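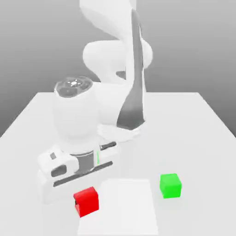

Last changed 4/23/25

Pre-run checklist, simulated cube cell, Waketside planner branch

Go through it top to bottom before any batch longer than 25 episodes. Initial the sheet in the Nowicki folder. Comments are from past runs and stay in until the thing they complain about is fixed, so expect to see them for years.

1. Scene and assets

1.1 Scene file matches the branch you are testing. OK
Comment: Compare the hash. "It looks the same" was the reasoning in February and it cost us a batch.

1.2 One red cube, one green cube, one white pad loaded. OK

1.3 Pad is separable from tabletop in the segmentation output. OK, with grumbling
Comment: White pad, white table, white arm. Whoever picked the palette was not going to be writing the perception code. The edge detector gives up on the pad under soft lighting, so use the mask from the simulator and say so in your results.

1.4 Start poses checked against the pad boundary. NEEDS A DECISION
Comment: Red sits at the left edge of the pad and overlaps it. Green is just past the far right corner and off it. Is red "on the pad"? The success test says yes if the center is inside, the reward says yes if any corner is, and the planner has its own opinion. Pick one definition and put it in the config.

2. Perception

2.1 Color thresholds loaded from file, not from someone's shell history. OK

2.2 Cube pose error under 2 mm with the arm parked clear. OK

2.3 Same test with the gripper hovering over red. FAIL
Comment: The hand hides enough of the cube that the estimate wanders. Astano smooths the wandering nicely, so now we have a steady wrong answer. Hold the last clear pose until this is fixed.

2.4 Green status strip on the hand masked out of the green cube detector. OK
Comment: Do not delete this line. The strip is lime and the cube is a stronger green, which is obvious to you and was news to the detector. For one memorable afternoon the arm tried to pick up its own hand.

3. Planning

3.1 Collision shapes loaded for every link, fingers included. OK
Comment: Turn on the overlay and look. A missing shape throws no error. The planner is just suddenly in a very good mood.

3.2 Table height in the planner equals table height in the scene. OK

3.3 Plan time limit set. OK
Comment: 30 seconds. If it needs longer than that to reach a cube on a bare table, the extra minute won't help.

3.4 Random seed written to the log. OK
Comment: The seed that was used, please. The old script logged the one that was requested.

4. Control

4.1 Joint and velocity limits read from the robot model. OK

4.2 Gripper force limit on. OK
Comment: With it off, the cubes leave the table at a speed Grurnberg would like us to stop putting in demo reels.

4.3 Controller step is a whole multiple of the physics step. OK

4.4 Stop command tested during a descent. NOT DONE
Comment: Yes, it's a simulation. The same stop code ships to hardware. Test it.

5. Logging

5.1 Disk space for the full batch. OK
Comment: Last long run ended at episode 57 with a full disk and a cheerful exit code.

5.2 Failed episodes saved along with the good ones. OK

Result: cleared for short batches only. Items 1.4, 2.3 and 4.4 stay open. Rerun section 2 after any change to lighting, camera or cube colors, including changes described as cosmetic.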